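Does changing the backdrop between sessions help a cloth picking policy, or just add noise?
Asked July 2025 in Robot Learning - Data and Training
Viewed 2121 times

We have a two-arm cell and a policy that separates one garment from a pile. It was trained on 300 demonstrations, all against plain grey walls. In the home cell it picks a single garment in 93 per cent of trials. When we moved the same arms to another room it mostly grabbed at nothing. A labmate wants to re-collect everything with patterned walls. Is there a cheaper way? I'd rather not lose January's data.

2 answers

Ruan Potgieter
Accepted answer

Keep the old data and mix it in. We had the same trouble on the Benoven cell and compared three training sets of equal size: plain walls only, plain walls with colour jitter, and half plain, half patterned. Jitter helped a little with lighting and did nothing for the new room. The mixed set was the only one that held up when we moved.

Two things to watch. Change the wall covering between sessions, and don't pair one covering with one set of clothes, or the policy will learn the pairing. Also keep a covering out of training altogether and test on that - otherwise you can't tell if you've fixed anything.

Big prints in colours near your garments gave us more bad grasps early on. Leave those runs in. 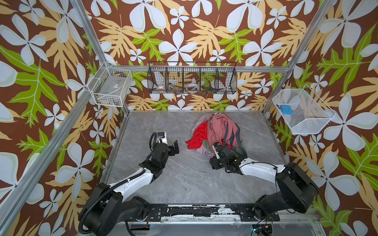

Brown floral covering, clothing pile, right gripper in the fabric.

Log the covering name with every episode. We didn't at first and had to sort 3254 clips by hand.

Gedik

Have you tried just cropping the camera view to the floor? Worked for me, but mine was a one-arm setup with towels so might not apply.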